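Teaching the night route by remote

August 29, 2024
Posted by Leidy Espinoza

I spent most of this month driving a small wheeled robot up and down the same lane with a gamepad. The job is simple to explain. A person drives, the robot records what its camera saw and what the sticks were doing, and later a model is trained to give the same stick commands from the same kind of view.

We had 2000 clips from daytime driving and the policy was fine until sunset. After that it drifted toward the curb and stopped. So Dehua Li and I started on night runs with the headlight on.

The first few evenings were a waste. I was driving the way I drive a car, looking far ahead and correcting late. The model can't learn much from a driver who barely touches the stick and then yanks it. Suqin told me to make small corrections early and to start some runs badly on purpose, angled at the curb or too close to the left fence, so there would be examples of getting back to the middle. Those recovery runs are dull to do but they helped more than anything else.

Other things I changed:

Speed stays fixed for the whole run. I only steer.

If I get distracted or sneeze, I mark the clip and throw it out.

We swap drivers after 12 runs. My thumbs get sloppy past that.

The link lag was also a problem. Dehua moved the Trusteler box off the shared network and the video caught up with the sticks well enough that I stopped oversteering. 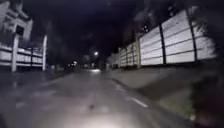
Night run on the lane, headlight on, street lamp at the far end.

The long white fence is a good reference when I'm driving. I worry the model will lean on it too much, so next we're going to record on a road without one.

We're at 2651 clips now, day and night together. I'll retrain this weekend and post the numbers, good or bad.

3 comments | 12 shares

Contact | © 2024 Leidy Espinoza | Back to top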